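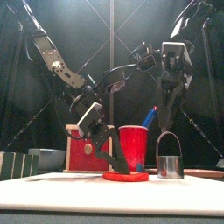
Open day at the Zaltasholm reading room

I'd been meaning to get out to Zaltasholm for ages, and in July I finally made it to their open day. It's a small Bible study library on the edge of Alladbridge, up two flights of stairs over what used to be a bank. Doors opened at ten and I was there ten minutes early, which tells you something about me.

I went mostly for the session on the Book of Jonah. Wiroj Sriwong led it, and his question was why the book just stops. God asks Jonah whether He shouldn't care about Nineveh, "and also much cattle," and then you turn the page and you're in Micah. I've read that ending dozens of times and always figured a few verses had gone missing. Wiroj doesn't think so. He had us read chapter 4 out loud twice, once as if God was angry and once as if He was gently teasing, and wow, it's a different book the second time!

Sobia Sandhu pushed back a bit. She pointed out that Jonah gets the last word in chapter 2 (the prayer inside the fish) and wondered if we're meant to go back and hear that as his answer. I hadn't thought of that and I'm still not sure I buy it – the prayer is all thanks for his own rescue and never mentions Nineveh at all. We went around on this until the coffee ran out.

After lunch Saadet Erdem took 4 of us through the Bangash collection, the one I'd heard so much about. It's 182 commentaries, nearly all on the minor prophets, left to the library by one family. They're shelved by prophet, so poor Obadiah gets about a foot of shelf and Hosea gets most of a wall. You can handle anything that isn't in the glass case. I spent a happy half hour with an old sermon collection that was very, very hard on the worm in Jonah 4:7.

Practical stuff: parking is on the street and fills up early. The stairs are steep, so call ahead if that's a problem and they'll bring books down to the ground floor room. Lunch was soup and flatbread. Bring a sweater, the reading room is chilly even in summer.

They're planning a Nahum day next, which makes sense as a follow-up, seeing as it's Nineveh again and a much worse outcome for the city. I've put my name down.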